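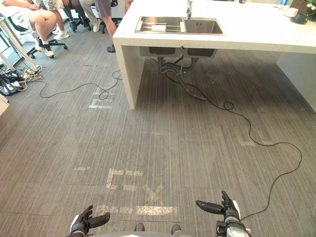
Figure 3. Office carpet with faded white tape marks.

4.2 Do floor markings change where people walk?

The case for floor markings in shared offices rests on less evidence than its supporters suggest. The Grava guidance, which many building managers still follow, states that taped routes reduce crossing traffic near desks. It cites one trial, carried out at a single site over 12 working days, with no count taken before the tape was laid. We do not think that a claim of this size can stand on such a base.

Our own results are mixed. At Brarness, where 200 staff share one open floor, walking routes shifted in the first week and then drifted back. At Idley we found no change that could be told apart from ordinary variation between mornings and afternoons. The Idley managers disagreed, and said the floor felt calmer. It may have done — but the desks were also moved in January, and the survey did not ask about this.

Wear raises a second problem. Most studies treat a marking as either present or absent, yet tape on carpet fades (see Figure 3), and a faded line may be read as an old instruction, a current one or nothing at all. Chmielewska, the only site to log the state of its markings, did so for eight weeks and then stopped. Its records are too thin to show whether worn tape is ignored more often than fresh tape.

We therefore treat the reported benefits as unproven. The costs of relaying tape are small, which may explain why so few sites have asked whether it does any good.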